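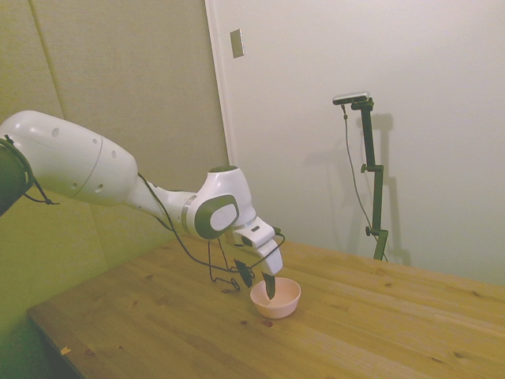

Lukow, Saturday, June 8, 2024
By Fadime Ağca

The open day at the Maillard dairy began at the gate, where we had to leave our shoes in a plastic box and take white rubber boots. My boots were one size too big, and I walked all morning like a child in the shoes of her father. My hair net was also not very flattering, but everybody had the same one, so I soon forgot it.

I came because I make cheese at home, with modest results, and I wanted to see how people do it when they have to sell it. Our guide was Bastien Huet, who has worked in the cheese room for 15 years. He speaks quietly, and the pumps are loud, so it is wise to stand near him. I learned this in the second room. In the first one I understood almost nothing.

The milk comes in very early, from 20 farms, and each delivery is tested before it may enter the tank. In the cheese room we looked into a big open vat while the curd was being cut. The knives move very slowly. Mr. Huet put some curd on his palm and turned the hand over, and the curd stayed there for a moment before it fell. He said he trusts this more than the clock, although he also writes down the time. At home I only look at the clock – perhaps this is my mistake. 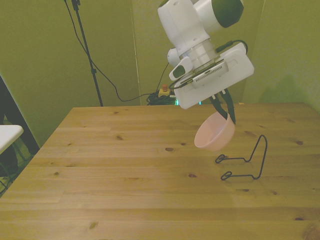

After the vat comes the salting, and then the cellar, which was for me the best part of the visit. It is cold and smells of mushrooms and wet stone. There are around 300 wheels on the boards, and every wheel is turned and rubbed with a damp cloth, the young ones more often than the old ones. I asked if I could try, and I was allowed to turn one. It was much heavier than I expected, and I put it back a little crooked. Mr. Huet corrected it without a word.

At the end there was a tasting at a long table in the yard. We had the same cheese at three ages. The youngest was too mild for me and tasted mainly of butter. The middle one I liked very much, and I bought a piece of it. The oldest was strong and a bit sharp on the tongue, and the couple next to me finished my portion with pleasure.

The parking place is small and was full when I left, so it is better to come before lunch. Please bring also a warm sweater for the cellar, even in June. The shop takes cards, but the coffee stand in the yard wanted coins, and I had none.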